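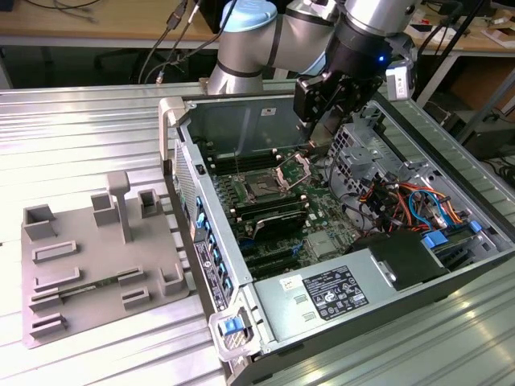
Prosten opens its fantasy football season this Friday at 7 p.m., and the league has never been this big! After three summers of asking for more room, managers finally get it: 34 leagues are running this fall, with 327 teams signed up and a few late entries still being sorted into the smaller groups.

The big change is the draft. Last year everyone used a snake order, and whoever picked first usually walked off with the top running back. Now each manager gets 500 points to bid with, so any player is fair game if you're willing to pay up (and then live with a thin bench until the bye weeks).

"I've had my list done since June," said Fitriani Hartono, who won the Irbridge group last season with two rookie receivers and a kicker she picked up in week nine. "I'm spending big on a quarterback this time. My brother thinks I'm crazy."

Amirul Hutapea, last year's runner-up, is going the other way and plans to save most of his points for the late rounds.

Scoring stays at half a point per catch, and trades close after week 11. The overall winner takes home $3,000, with smaller prizes for the best single week in each league.

Lineups lock at kickoff of each player's game. Managers who haven't picked a team name have until noon on draft day, and there are some great ones on the board already.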